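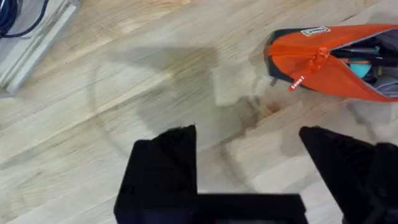
Maximiliano Montecinos maintains that no one has ever lost a good umbrella. They lose the other kind, he says, the ones with a bent rib and a handle that comes off in the wet, and then they come to his counter and describe something a duke might carry.

His counter is in the basement of Arnthorpe station, down a flight of stairs that gets steeper if you are holding one glove. The lost property office took in 1,254 items last year, and 688 of them were umbrellas. The rest were a fair portrait of the traveling public: keys, library books, a trombone, half a set of encyclopedias, and a wedding cake topper whose groom had gone missing separately.

I went down in January to ask about a scarf. I had no great hopes for the scarf. I left two hours later with a head full of other people's belongings and a form to fill out in triplicate.

The form is the heart of the operation. It wants to know the color of the thing, where you were sitting, and any "distinguishing marks," a phrase that makes you feel you are reporting a fugitive. Most of us do badly. I had worn that scarf for six winters and could not say whether it was navy or black. Montecinos wrote down "dark" and underlined it, I thought, a little hard.

People are much better at describing what they wish they owned. Leather grows softer in memory. Wallets fatten. A man came in while I was there for a briefcase, and talked about it the way others talk about a horse. It was brought out from the back. He looked at it for some time and asked if there was another one.

Rival systems exist. Up the line at Ungate, everything unclaimed goes on a long shelf by the ticket window, and you take what's yours on your honor. Abelardo Figueroa ran it that way for 16 years and reports only one dispute, over a thermos, with both parties in tears. The Wundby ferry has a simpler policy. It has a box. The box is on the ferry, and the ferry is usually on the other side.

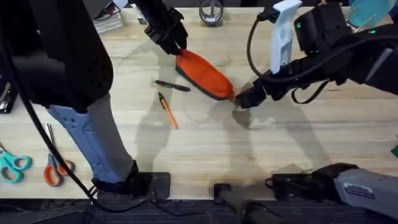

How long does an office like this have to keep your things? At Arnthorpe it's three months, after which anything unclaimed goes to auction.

The auction is held in the old parcels room, and it draws a loyal crowd. Lots are sold by the sack. At the last one, 545 items went in a morning, most of them to a dealer named Echeverría, whose shop across the square then sells them back to the people who lost them. I asked Montecinos if this bothered him. He said the shop kept better hours than he did.

I stayed for a few lots. Reading glasses went cheap. Single gloves went cheaper, to a woman who bid on every sack of them and wouldn't discuss it. The trombone did well.

My scarf turned up in March, behind the radiator in my own hall. It is green. I went back down to Arnthorpe to withdraw the claim, and there is a form for that too. I left my hat on the counter while I filled it out, and had reached the platform before I noticed.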